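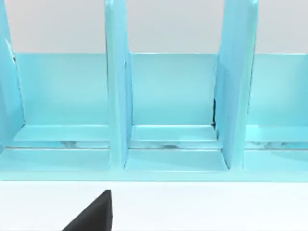

Checking a wrist camera offset in simulation before you train

A grasp policy trained on wrist camera images depends on the camera sitting where the config file says it sits. If the simulated camera is off by a few millimeters, the training loss will look fine and the grasps will miss to one side. This page covers the check we run in Gistent before every data run. It takes ten minutes once the scene loads.

You need Gistent with the Fukis planner plugin enabled, and a scene with at least one fixed object whose pose you can read out. The commands below assume the scene is called Steinbach. Change the name if yours is different.

Step 1. Load the scene and freeze it

Start the simulator with physics paused:

gistent run steinbach --paused --seed 483

Use the same seed every time you repeat the check. Object placement and lighting both come from it, and you want to compare like with like.

Step 2. Find the fingertip in the wrist view

Open the wrist camera panel and look along the bottom edge. With the stock mount, one dark fingertip should show there, left of center. If you see no finger at all, the camera frame is probably attached to the wrong link. Check the parent field in wrist_cam.cfg before going on.

Save the pixel position of the tip:

gistent probe wrist --point tip --save tip_ref

The tip must stay on the same pixels when the arm moves. Send the arm to a second pose with the same gripper opening, probe again, and compare. A difference of more than 2 pixels means the camera is not rigidly attached.

Step 3. Move above a round object

Cups work well for this. From nearly overhead, the rim and the inside base both show, and where the base sits within the rim gives you a quick read on the viewing angle.
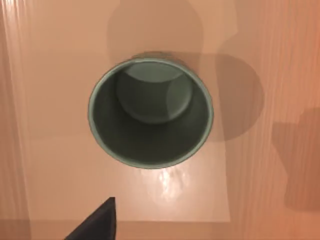 Wrist view over the green cup. The base appears toward the top of the opening.

Do not try to get the base centered in the rim. The stock camera is tilted, so some offset is expected. What matters is that the rim center projected from the known cup pose lands on the rim center in the image:

gistent project cup --camera wrist --overlay

Zoom in on the overlay. If the drawn rim is shifted, correct the translation first. If it is the right size and in the right place but squashed differently, correct the rotation.

Step 4. Check the segmentation mask

Glare and arm shadows cause most of the bad masks we see on glossy tables. Turn on the mask overlay and look at the edge of the cup next to any dark shadow. If the mask spills into the shadow, raise edge_weight in small steps and render again. Leave the lights as they are - the policy has to cope with them later.

Step 5. Run a short batch

Render 1,000 frames with random arm poses and write out the projection error for each one. Bernd Wendt's script in the Trumton tools folder plots the errors by arm pose. Even scatter is fine. A slope along one axis points to a rotation error, so go back to step 3. If the plot is too noisy to read, go to 2,000 frames.

When the plot is flat, commit wrist_cam.cfg together with tip_ref and note the seed in the commit message.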